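Wie Roboter greifen lernen

Ein Handtuch zusammenlegen, das kannst du wahrscheinlich im Halbschlaf. Für einen Roboter gehört das zu den schwersten Aufgaben im Haushalt. Eine Dose hat immer dieselbe Form. Ein Tuch sieht jedes Mal anders aus, wenn man es hinlegt.

In der Werkstatt Nellari werden deshalb verschiedene Greifer miteinander verglichen. Ein Greifer ist die Hand des Roboters. Manche haben Saugnäpfe, manche haben weiche Finger aus Gummi. Am häufigsten ist der Parallelgreifer. Er hat zwei Finger, die sich aufeinander zu bewegen, ein bisschen wie bei einer Grillzange.

Kalliopi Pappas leitet die Versuche. Zuerst kommt jeder Greifer an eine Dose, danach an eine Tüte und zum Schluss an ein Tuch. »Bei der Dose sind fast alle gut«, erzählt sie. »Der Saugnapf hält sie sogar besser als die Finger. Beim Stoff zieht er aber nur Luft durch die Fäden.« Die Gummifinger schaffen das Tuch manchmal, sie nehmen aber oft zu viel davon auf einmal. Der Parallelgreifer kann eine einzelne Falte packen.

Mit einem Arm allein kommt man bei Stoff trotzdem nicht weit. Probier es aus: Leg ein Geschirrtuch auf den Tisch und falte es mit nur einer Hand. Es geht, aber das Tuch rutscht weg. Darum stehen bei den Stoffversuchen zwei Arme nebeneinander auf einer Schiene aus Aluminium.
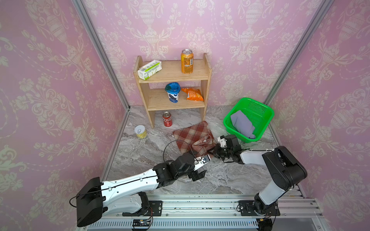 Damit ein Arm weiß, wohin er greifen soll, braucht er Augen. Das sind kleine Kameras. Eine Kamera am Handgelenk ist ganz nah am Stoff und sieht die Falten gut. Was daneben liegt, sieht sie dafür kaum. Eine feste Kamera, die von weiter weg schaut, zeigt den ganzen Arbeitsplatz, aber manchmal ist ein Arm im Weg. In der Werkstatt wurde beides getrennt ausprobiert und danach zusammen. Zusammen klappte es am besten.

Es liegen übrigens mit Absicht auch Sachen herum, die mit dem Tuch nichts zu tun haben. Auf einem Küchentisch zu Hause ist schließlich auch selten alles weggeräumt. Der Roboter soll lernen, das Tuch zu finden und den Rest in Ruhe zu lassen.

Rizwan Arain kümmert sich um die Steuerung, also um das Programm, das den Motoren sagt, was sie tun sollen. Er hat zwei Steuerungen verglichen, sie heißen Wimon und Plestura. Wimon ist schneller. Plestura bewegt die Arme langsamer und merkt früher, wenn der Stoff spannt - dann lässt sie ein Stück nach. Für Dosen nimmt er Wimon, für Tücher Plestura.

Mehr als 600 Versuche stehen schon in der Liste. Bei jedem wird aufgeschrieben, welcher Greifer dran war, welche Kamera lief und ob der Stoff gehalten hat. Ein Versuch mit Tuch dauert 17 Sekunden, wenn alles glattgeht. Rutscht die Falte heraus, fängt der Arm wieder von vorn an. Nach sieben Fehlgriffen wird abgebrochen und das Tuch neu hingelegt.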